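Ticket: Upstairs heating drops out in the evening, Zesero boiler, Hutport building
Status: Resolved
Opened by: Natália Hájek
Assigned to: Kiros Endale
Category: Heating and hot water

Natália Hájek, 8:10 a.m.
The radiators on the second floor go cold every evening. The ground floor stays warm. The wall thermostat upstairs still shows the flame symbol when this happens, so it is calling for heat. It comes back on its own by morning. Hot water at the taps is fine. This has been going on since we turned the heating back on after the summer.

Kiros Endale, 9:35 a.m.
Thanks. A few questions before I come over. What does the boiler display say when the upstairs is cold? Is the pump making any noise? And has anyone changed the schedule on the Ersoy controller in the hall closet?

Natália Hájek, 10:02 a.m.
I didn't look at the boiler display, sorry. I can do it tonight. I don't know about the schedule. Riku Kaneko has the code for the controller, I don't.

Riku Kaneko, 10:40 a.m.
I have not touched the schedule. The clock on the controller was wrong after the power cut in August and I set it again, nothing else. Upstairs zone is set to heat until 10 p.m.

Natália Hájek, 7:25 p.m.
It's cold up here again. The boiler display shows E5 for a few seconds, then goes back to the normal screen, then E5 again. The pump is humming. The pipe going into the closet is hot and the one going to the upstairs radiators is barely warm.

Kiros Endale, 7:50 p.m.
That helps a lot. E5 on this model is low flow. The boiler is making heat but the water isn't getting around the loop fast enough, so it cuts back. Hot pipe going in and cool pipe going out points at the zone valve for upstairs. Please don't bleed any more radiators for now. If the pressure is already low it will only make it worse.

Kiros Endale, 11:15 a.m.
Site visit. Findings so far:
System pressure was below the green band on the gauge. Topped up through the fill loop, then closed both taps.
Bled the upstairs radiators. A lot of air came out of the one at the end of the run, none from the others.
Zone valve motor runs when the thermostat calls. I could hear it, but the indicator lever on the side of the valve stops partway.
Swapped the motor heads between the upstairs and downstairs valves. The fault stayed with the upstairs valve body, so the motor is good.
The valve body looks original to the 1990 install. The spindle is stiff and does not come back up all the way when pressed.

I left the valve on its manual lever so there is heat upstairs for now. It will not shut off with the thermostat, so turn the radiators down at the knobs if it gets too warm.

Mogens Hedegaard, 1:20 p.m.
Can we just free the spindle with some oil? I would rather not drain the system again, we did it last winter.

Kiros Endale, 1:45 p.m.
I would not. It might move for a week and then stick again, and oil does nothing for the seal inside. There are isolation valves on both sides of this one, so we only need to drain the short piece between them – a bucket's worth.

Rigoberto Ríos, 2:30 p.m.
Part is in stock at Grivel. Same thread, same length between the fittings. I put two on hold in case the downstairs one goes next.
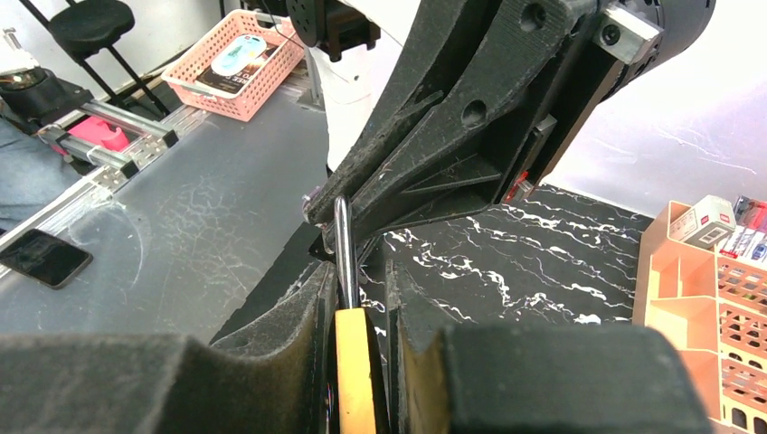
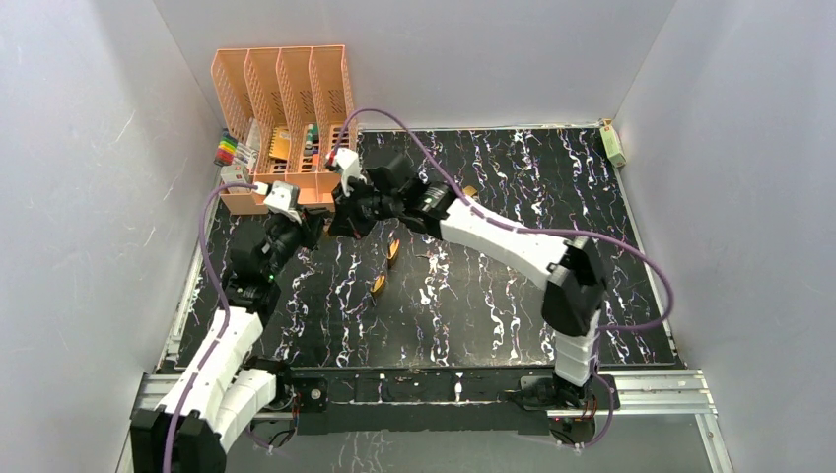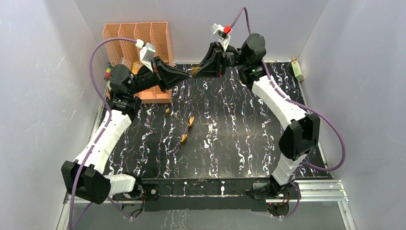 Kiros Endale, 4:05 p.m.
Please order both. I also need a roll of thread tape and 25 fiber washers, we are out of the small ones. I'll do the upstairs valve first thing in the morning. Heating will be off from 8 a.m. until I'm done.

Kiros Endale, 10:50 a.m.
Upstairs valve replaced. Notes for next time:
The isolation valve on the return side does not close fully. It weeps a little. Keep a towel under it, and put it on the list for the next full drain.
The old valve had black sludge packed around the ball. I flushed the short section before fitting the new one.
Added inhibitor through the radiator at the end of the run.
Motor head back on, lever set to auto. Ran the thermostat up and down several times and the lever went the full distance each time.
No E5 since.

Natália Hájek, 9:05 p.m.
Warm all evening. The display has stayed on the normal screen every time I checked.

Kiros Endale, 8:20 a.m.
Good. I'm closing this one. The second valve is on the shelf in the hall closet, next to the controller. If the pressure drops below the green band again, open a new ticket and mention the weeping isolation valve.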